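Ferkton supplies and launders reusable cloths for kitchens, canteens and small workshops. We work from one site, with the wash floor at the back and sorting, folding and packing at the front.

## What we supply

The standard range is sold under the Clomex name. It covers general wiping cloths, glass cloths and a heavier floor cloth. Each type is stocked in several colours so that a customer can keep one colour to one area. The choice of colours is left to the customer and recorded on the account.

Cloths are packed in bundles of 50. A full carton holds 200. Mixed cartons are available, but each bundle inside is a single type and colour.

Customers can buy outright or take the rental service. Under rental, used cloths are collected in a closed sack and an equal number of clean ones is left in exchange. Collections from Brunner Road and the streets behind it are made on Thursday. Other routes are agreed when the account is opened.

## Washing and sorting

Used cloths are sorted by type before washing. Floor cloths are never put in the same load as glass cloths. Wash programmes are set by fabric and by the soiling declared on the sack label, so please fill the label in.

After drying, cloths go to the sorting tables and are checked on both faces. A cloth is withdrawn if it has a hole, a failed hem or a stain that has survived a second wash. Withdrawn cloths are cut down and sold by weight as workshop rag.

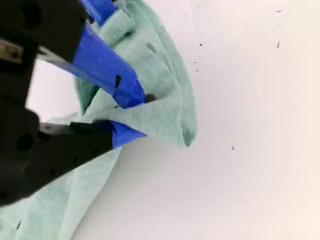

Folding follows sorting. General cloths are folded in half twice, with the hem inside. Glass cloths are folded in thirds and laid flat, as a hard crease tends to leave lint along the line. Bundles are banded with paper.

## Capacity and orders

The wash floor can handle 4,000 cloths a day. We currently hold 59 rental accounts and have room for more on the northern routes.

Stock is listed in the Sinis catalogue, which is reissued each July. Orders received before noon are packed the same day. Samples of any cloth in the range can be requested through the order form, one of each type per enquiry.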